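Ticket 818: Gripper slips on cap during unscrew routine
Project: Celley bench arm
Opened by: Shanti Gautam
Assigned to: Damian Adamczyk
Status: Open, waiting on parts
Priority: Normal

Shanti Gautam, 7:40 pm
The unscrew routine stops with error 33 (wrist torque limit) partway through the first turn. Before it stops, the fingertips skate around the cap. Same result at low and medium grip force. At high force the arm faults on finger current before the wrist even starts to rotate. I have not changed the script since the new fingers went on.

Damian Adamczyk, 8:15 pm
Which fingers are on it, the long ones or the stubby ones? And did you rerun the finger zero after the swap? If the zero is off, one tip lands first and pushes the cap sideways before the other one touches.

Shanti Gautam, 8:32 pm
Long ones. I did not rerun the zero, I didn't know I had to. I ran it just now from the Gremitz panel and the left finger was out by 2 mm. With that fixed the current fault at high force is gone. Error 33 is still there.

Could you look at where the tips sit? Wrist camera view with the tool lined up over the cap:

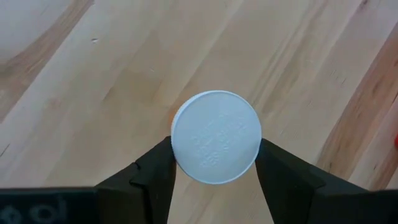
Wrist camera, tips at the sides of the white cap, before the turn command.

Damian Adamczyk, 9:05 pm
Alignment looks fine to me. The tips are at matching heights on either side, and the cap is only slightly right of center, which I would not chase. The side wall has fine vertical grooves, so there is something to grip. My guess is that hard printed tips ride over the grooves when the load goes up. It also matters what holds the container. If it can spin on the bench you'll see the same skating, but you wouldn't get a torque error from that.

Shanti Gautam, 9:20 pm
Container is held in the clamp block for the turn, so it can't spin. I tried a strip of bicycle inner tube on each tip, held on with super glue. First run got the cap off. Second run got it off. On the third the left strip peeled and I was back to error 33.

Devendra Bhardwaj, 9:48 pm
Jumping in as I had this on the old arm. Check the wrist torque limit in the config file. The Clidero firmware update puts it back to the default of 4 without telling you, and a tight cap needs more than that. Also, super glue goes brittle on rubber. Use contact cement and scuff both sides first.

Shanti Gautam, 10:10 pm
Limit was at 4. I raised it one step and saved the config. Bare tips still skate. Without rubber they just don't hold, so it's both problems together.

Damian Adamczyk, 10:22 pm
OK. I'll print a pair of tips with a shallow pocket so the rubber sits flush and can't peel from the edge. Leave the torque limit where you have it now and don't go higher until the new tips are on. Please add the finger zero to the tool change sheet by the bench.

Shanti Gautam, 10:25 pm
Added to the sheet. Contact cement is on order. Leaving this open until the new tips are fitted.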